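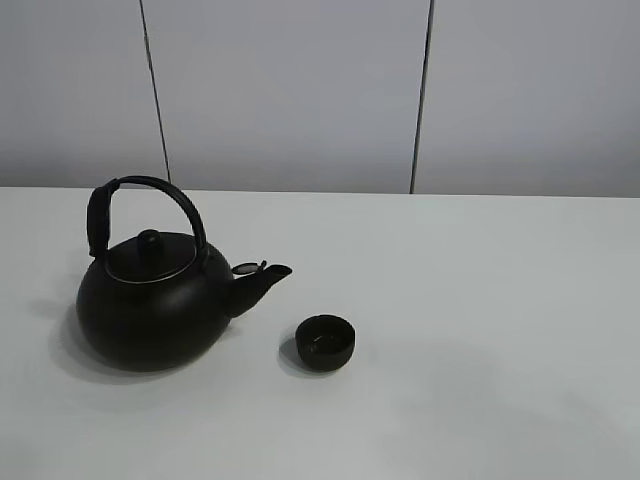
kgaete_aldana
Okay, I have to gush a little about teleop data collection! We passed 2,710 demos on the Weltine set in May and I'm still learning something every session. My current favorite problem is dark stuff on a white table. Take a round black teapot with a handle arching way up over the lid, and a little dark cup just past the spout. The depth readings on a pot like that are a mess, the handle leaves you a narrow way in to the knob, and you want the arm to lift the lid without dragging the whole thing along (the lid rim is about the only bright line you get). I love it. We record 3 camera views per episode and I throw away any demo where I hesitate for too long.

rania_a
Why throw those out? Hesitation is data too. If the operator slows down near the handle, the policy should learn to slow down near the handle.

kgaete_aldana
Slowing down is fine, I keep those! I mean the ones where I stop dead and think. The model copies the pause and then just sits there forever - we had one checkpoint that parked itself next to a target and never moved again.

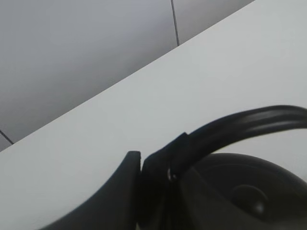 The other thing I'd push for is mixing objects within a session. If I do 61 teapot episodes in a row I get really smooth, and really samey. Swapping to headphones for a bit wakes my hands up, and the wrist view gets something with a totally different shape to chew on.

stasura_fan
Disagree on mixing. On Barbosa we did one object per block and the labels came out way cleaner. Every swap is a chance to tag the wrong task.

kgaete_aldana
Fair, I've mislabeled a couple that way. I still think the variety wins. I type the task name in before I touch the leader arm now, and I move the start pose a bit every time, so the gripper comes down toward the lid from different spots.

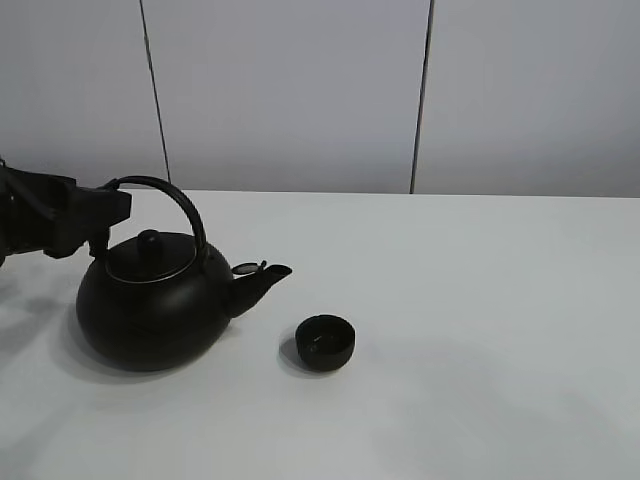 Corina Camenzind
Has anyone compared the two on the same budget? Same hours, same operator, blocked versus mixed. I'd trust that over either of your hunches.

kgaete_aldana
Not yet, but now I want to! Rania, could you do the blocked half?

rania_a
Sure, if I get to keep my hesitations in.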